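Questions I get about my kettlebell classes

3 min read

Do I need to be fit before I start?

Nope! I couldn't do a single decent push-up when I walked into my first class at Sturnness, and I was out of breath by the end of the warm-up. Come as you are, and tell me if your back or knees give you trouble.

What weight will I use?

Most beginners pick up an 800-dollar habit of buying bells they don't need (I did, and two of them still hold my garage door open). Please don't buy anything yet. I have plenty to lend, and we'll try a few until one feels heavy but friendly. My own go-to for swings is 16 kilos, but that took me a long while to get to.

Is it cardio or strength?

Bit of both. A swing works your hips and hamstrings, and ten minutes of them will get your heart going like a run up a hill - only you stay in one spot, which suits me fine. 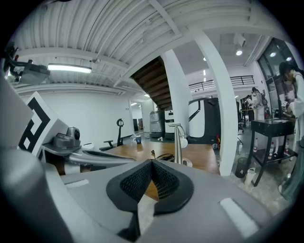
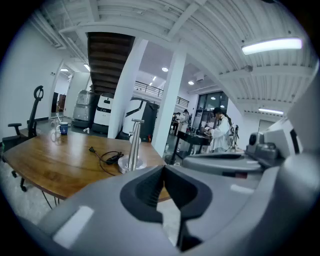
Will my hands get torn up?

They might get a little rough. Hold the handle closer to your fingers than your palm, and go easy on the chalk. Hervé Marty, who taught me, files his calluses every night in front of the TV, and I've picked up the same habit.

How often should I come?

Twice a week is plenty at first. Your grip will be sore before anything else is, so give it a rest day in between.

What should I wear?

Flat shoes or just socks. Squishy running shoes make you wobble. Anything stretchy works for the rest.

Can I bring a friend?

Yes, please do! Classes stop at 10 people, so message me first. If I'm away, Patricio Rivas covers for me, and he's a lot stricter about squats than I am.

Do you run classes in November?

I do, mornings only. Evenings come back after the holidays.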